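# ¿Qué pasa cuando te rompes un brazo?

Los huesos parecen duros como una piedra, pero están vivos. Tienen sangre, nervios y células que trabajan todo el día. Por eso, cuando un hueso se rompe, puede repararse solo. El médico le ayuda a quedarse quieto y en su sitio mientras lo hace.

Esta página explica qué ocurre desde el golpe hasta el día en que te quitan la escayola.

## Qué es una fractura

Fractura es la palabra que usan los médicos para decir que un hueso se ha roto. Da igual que sea una grieta muy fina o una rotura completa: las dos son fracturas.

Los huesos de los niños son más flexibles que los de los adultos. A veces se doblan y se rompen solo por un lado, como una ramita verde. A eso se le llama **fractura en tallo verde** y es bastante común en el antebrazo.

Los niños tienen además una zona especial cerca de los extremos de los huesos largos, el **cartílago de crecimiento**. Es la parte por la que el hueso se alarga. Si el golpe ha llegado hasta ahí, el médico querrá verte más veces.

## La llegada al hospital

Primero te preguntarán cómo te caíste y dónde te duele. Puedes contestar tú. Si te duele mucho, dilo y te darán una medicina.

Conviene llevar ropa ancha y de manga corta, que se pueda quitar y poner sin mover mucho el brazo. Si llevas anillos, pulseras o reloj en ese lado, hay que quitarlos pronto, antes de que la mano se hinche. 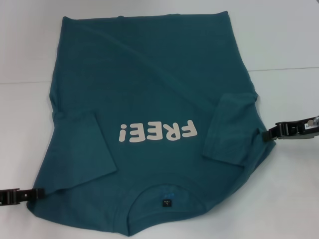
## La radiografía

Una radiografía es una foto del interior del cuerpo. Los rayos X atraviesan la piel y los músculos con facilidad, pero el hueso los frena. Por eso los huesos salen blancos y lo demás sale gris u oscuro.

La máquina no te toca y los rayos no se notan. Lo más difícil es quedarse quieto unos segundos. Suelen hacer dos fotos, una de frente y otra de lado, porque una grieta puede verse en una y no en la otra.

## ¿Quién arregla los huesos?

El médico de los huesos se llama **traumatólogo** u **ortopeda**. Chih-ming Hsueh es traumatólogo infantil en el hospital de Tarkstead y pasa consulta también en Ganby. Esto es lo que contesta cuando le preguntan por su trabajo:

«La mayoría de los niños que veo no necesitan una operación. Necesitan una escayola bien puesta y paciencia. Si los trozos de hueso se han movido, los coloco en su sitio, y antes les damos una medicina para que no les duela».

En algunas fracturas sí hace falta operar. El cirujano puede sujetar el hueso con agujas finas de metal o con placas y tornillos. El niño está dormido y no se entera de nada.

## Cómo se repara el hueso

1. **Se forma un coágulo.** Al romperse el hueso sale sangre de sus vasos pequeñitos. La sangre se espesa y rodea la rotura.
2. **Aparece un callo blando.** Las células fabrican un material parecido al cartílago, que une los dos lados.
3. **El callo se endurece.** El cuerpo lo llena de calcio y otros minerales, y se convierte en hueso nuevo.
4. **El hueso recupera su forma.** Otras células retiran lo que sobra. Esto puede tardar meses – a veces más de un año – y sigue mucho después de quitar la escayola.

## Vivir con la escayola

- Mantén el brazo en alto los primeros días, apoyado en un cojín.
- Mueve los dedos a menudo.
- No la mojes, salvo que el médico te haya dicho que es de las que se pueden mojar.
- No metas lápices, reglas ni agujas para rascarte. Pueden hacerte una herida.
- Para vestirte, mete primero el brazo escayolado en la manga. Para desvestirte, sácalo el último.

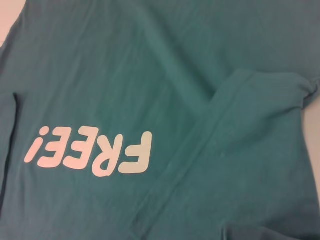 *Una camiseta de manga corta.*

Avisa enseguida a un adulto si los dedos se ponen azules o muy pálidos, si sientes hormigueo, si la escayola te aprieta o si el dolor va a más.

## El día en que te la quitan

La sierra hace mucho ruido, pero su hoja no da vueltas: vibra muy deprisa de un lado a otro. Puedes notar cosquillas o algo de calor.

El brazo saldrá más delgado, con la piel seca, y quizá te parezca que tiene más pelo. Al principio lo notarás rígido. Pregunta cuándo puedes volver a jugar al fútbol o a subirte a los columpios.

## Palabras nuevas

**Callo:** material que une los trozos de un hueso roto.

**Escayola:** vendaje duro que mantiene quieto el hueso. En algunos países se llama yeso.

**Férula:** soporte que cubre solo una parte del brazo o de la pierna.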